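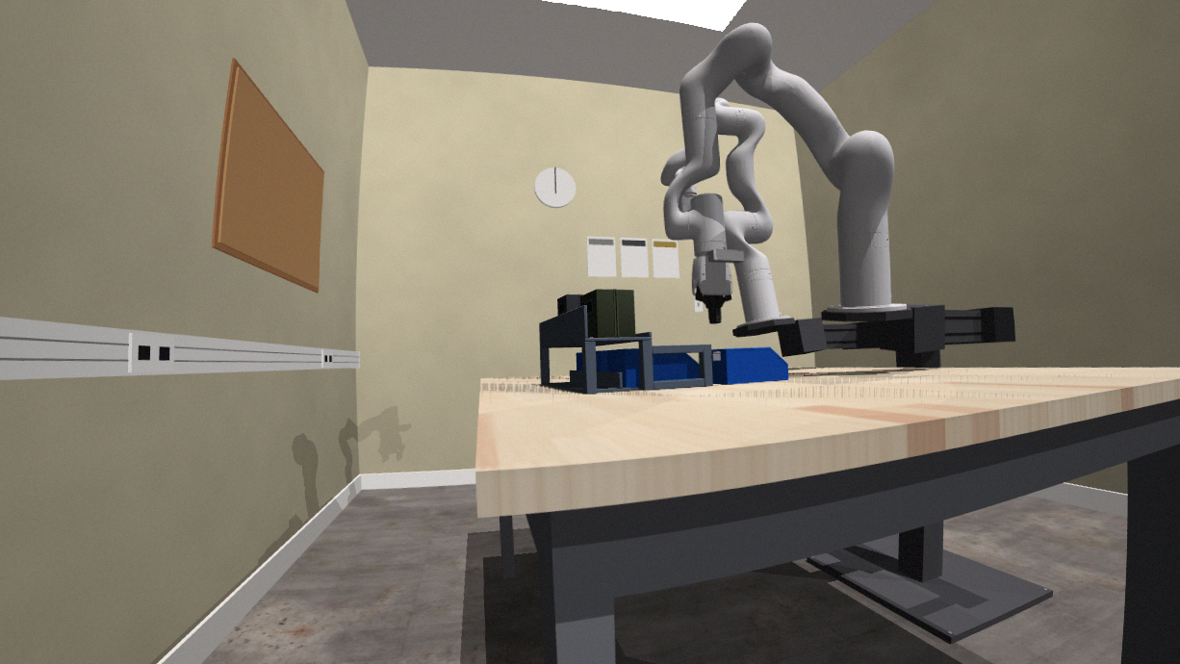 Plestdale Residents' Forum
Local Government > Council Matters
Thread: Vacancy in Yimer Ward

ward_clerk_retd
Posted 7/23/18
Members will be aware that the seat for Yimer Ward has fallen vacant. The council proposes to leave it unfilled until the ordinary election in February. I should be grateful for views on whether residents ought to request a by-election. The standing orders require 200 signatures from electors of the ward.

Hevov_Lane
I would support a request. The ward has 856 electors and is at present without a voice on the budget. Two meetings on the car park charges fall before February.

E. El Ouafi
I must respectfully disagree. The cost of a by-election would be met from the same budget, and the person elected would serve for a very short term. The member for Bruvirberg Ward has agreed to take up casework in the meantime.
Essam El Ouafi

Hevov_Lane
Casework is one matter and a vote is another. The member for Bruvirberg voted in favour of the charges. Residents of Yimer were largely opposed.

northgate11
May I ask whether the signatures must be collected on the council's own form? The last petition lost 11 names because addresses were incomplete.

ward_clerk_retd
Any paper will serve, provided that each sheet carries the full wording of the request at the top. Signatories should print their name and address as they appear on the register.

E. El Ouafi
I remain of the view that the expense is not justified, but I accept that the request would be in order. I would ask that the likely cost be stated to those invited to sign.

Hevov_Lane
That is reasonable. I shall write to the elections office for the figure and post the reply in this thread.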